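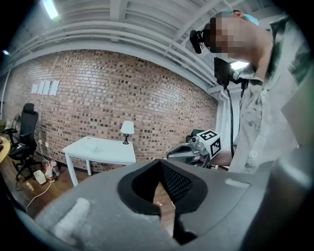
473 Shares | 11 Comments

I've worked in offices with carpet the color of old oatmeal, so forgive me if I gush a little. When my friend Dexter Yap told me his new shared workspace had brick walls and a wooden floor, I invited myself over for the day. I brought a laptop, a sandwich and a lot of opinions about lamps!

Let's start with the brick. It's red-brown, no two patches quite the same, and the wall curves. I would've been tempted to hang a giant canvas on it. Dexter's crowd taped up four sheets of white paper in a row and got on with their day, and I like that so much better.

Then there's the little white table against the wall, with a small white-shaded lamp at one end. I want that exact corner in my apartment – I'd put my mail there and never open it.
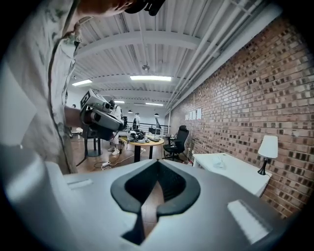
Tirklow Magazine | Vol. 4, No. 11

Look up, though, because the ceiling is my favorite part. Corrugated metal decking and steel beams, all painted white, so a long room feels bright and not like a garage. Tianyou Xiao, who sits near Dexter, would swap the fluorescent lights for something softer. I'd leave them alone and buy more table lamps (I would always buy more table lamps).

The seating is plain old black mesh office chairs on wheels. I spent the whole afternoon in one and my back had no complaints. Dexter wants a rug next – I vote for something green, and I've already sent him links.

3,638 views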